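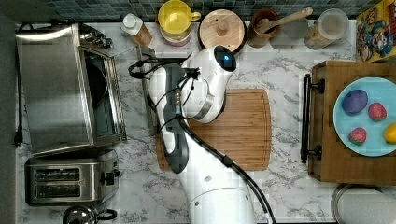
Asger Arnardóttir wrote that the riverside lights in Jumness ought to be seen from the Holst side, starting at dusk, and that walking the route in the other direction puts every floodlight in your eyes. I followed the advice on the first pass and ignored it on the second. The glare on the return leg is as described.

The route starts at the tram stop on Puleo Street and follows the embankment to the old customs house. At an even pace it takes 30 minutes. The path is paved throughout, with one short ramp at the footbridge. The lights run on two circuits. The lower circuit covers the handrail and the steps and comes on at dusk. The upper circuit covers the trees and building fronts and comes on later, when the sky is fully dark. Arrive between the two if you want to photograph the water.
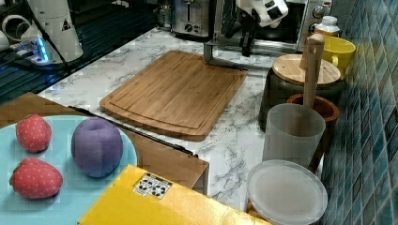
Color is the main difference from the display I saw in May. The handrail fittings used to be a cold white that flattened the stonework and made the steps hard to judge. They have been replaced with a much warmer lamp. On the customs house wall it comes close to the honey-brown of the bamboo cutting board, and the joints between the blocks now read as clearly as the strips in the wood. The trees are still cold white — a mismatch that is most obvious at the footbridge, where both circuits are in view.

According to the panel by the ticket hut, the display uses 975 fittings. Most are small and set low. The floodlights stand on masts 6 meters high and are aimed across the river, with hoods on the upstream side only. Skarphéðinn Laxdal, on duty at the hut, told me that hoods for the downstream side are on order. He had no delivery date.

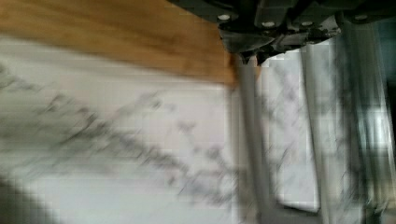 The footbridge section is the weakest part. Strips under the deck change color on a short cycle, and the steps between colors are abrupt. Reflections are good only when the water is still, and there was wind on the night I went. Past the bridge the path narrows, and people stopping for pictures block it.

Nandura Square, at the far end, has benches, a drinking fountain and level access to the return tram. The lighting there is ordinary street lighting. 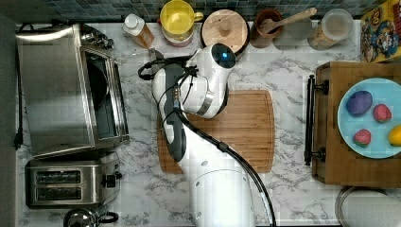 The return tram leaves from the north side of the square, behind the arcade. The stop is poorly signed after dark. Tickets from the outward trip are not valid for the ride back, and the machine takes cards only.

Walked September 7, 2022.

Reading time: 2 min

Related
Puleo Street after dark: shop signs and arcades
Holst bank, upstream section
Lanterns at the Jumness boat basin
Tram routes for evening walks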